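**Glass pour-over brewer, wood collar, keep the coaster under it or not?**

**slatebench30** wrote:

I have a one-piece glass brewer, the hourglass kind with a wood collar around the neck. It lives on a gray stone-pattern counter and I've been standing it on a round wood coaster from Kastwood. The coaster is starting to show rings, and the collar is getting dull. Two questions.

1. Is the coaster doing anything for the glass, or can I set it straight on the counter?
2. What do people put on the collar? Bought it used, no leaflet.

---

**morrowkettle** wrote:

Keep the coaster. Hot glass on cold stone is how I lost my first one. Small chip in the base, then a crack the next morning when I poured.

Collar: take it off, wipe with a damp cloth, dry, a little food-grade mineral oil. Leave it overnight before you put it back on.

---

**tin_lid** wrote:

I don't agree on the coaster. These things are borosilicate most of the time, and a coaster just makes the whole thing taller and easier to tip. I've used mine on bare countertop for 11 years. The chip probably came from setting it down hard.

---

**morrowkettle** wrote:

Could be. I wasn't gentle with it. But you don't know that his is borosilicate, and he bought it used. If it's soda glass it won't like the temperature change.

---

**tin_lid** wrote:

Fair. OP, is there any mark on the bottom?

---

**slatebench30** wrote:

No mark I can find. The seller said it came from a shop called Bellton that closed, and that's all I have.

The counter gets cold in October because that wall faces north. I rinse the glass with hot tap water before brewing either way.

---

**plainfilter** wrote:

The hot rinse matters more than the coaster. Go up in steps: warm tap, hot tap, then kettle. I do the same with the glass carafe from my drip machine.

Don't oil a collar that has a finish on it. Put a drop of water on it. If it beads up, it's sealed, and oil will only sit on top and get sticky. If the wood goes dark under the drop, oil is fine.

For the rings on the coaster, 3000 grit is way too fine, whatever the label says. Start with something coarser and go with the grain.

---

**morrowkettle** wrote:

Good point on the water drop, I should have said that. Mine was bare wood.

---

**osterbay1079** wrote:

I'd go with a cork mat over a wood coaster. Cork doesn't slide. A wood coaster on a smooth counter slides every time you bump it, and stone with grit on it will scratch the bottom of the coaster too. Banska sells a plain one. Dhillon has a thicker one but it holds water if you don't stand it up to dry.

---

**tin_lid** wrote:

Cork I can live with. It's thin enough that it doesn't change the height. I'd still wipe the counter first. Grit under glass is worse than cold stone.

---

**plainfilter** wrote:

Cork stains from coffee and you can't sand it. He already owns the coaster. Put three small felt dots under it and it stays put.

---

**osterbay1079** wrote:

Felt gets wet and falls off. I've tried it. Silicone dots, maybe.

---

**slatebench30** wrote:

Did the water drop test on Sunday. The collar went dark right away, so I'll oil it. I'm leaving the coaster in use until I find cork in the right size.

One more thing. How do you store it? I've been laying it on its side when the shelf is full and I'm not sure that's smart.

---

**morrowkettle** wrote:

Upright. On its side it can roll, and the weight ends up on the widest part of the glass. If you have to lay it down, put a folded towel on each side.

---

**tin_lid** wrote:

Upright, and not near the edge. Nothing to argue about there.

---

**plainfilter** wrote:

Same.
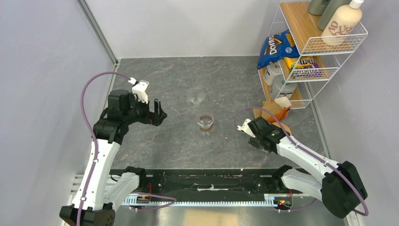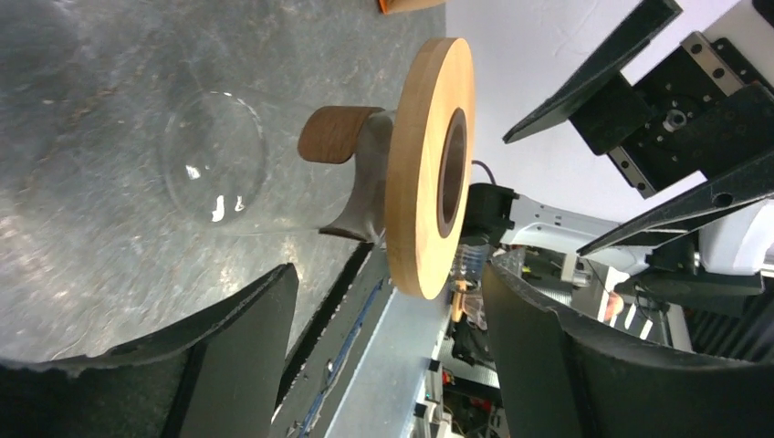
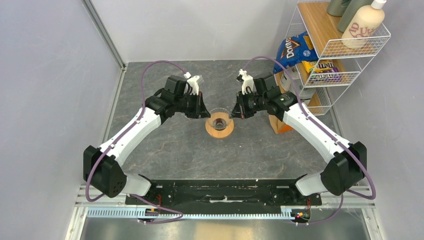

*Last one: clear glass bowl on a round wooden coaster, gray veined tabletop.*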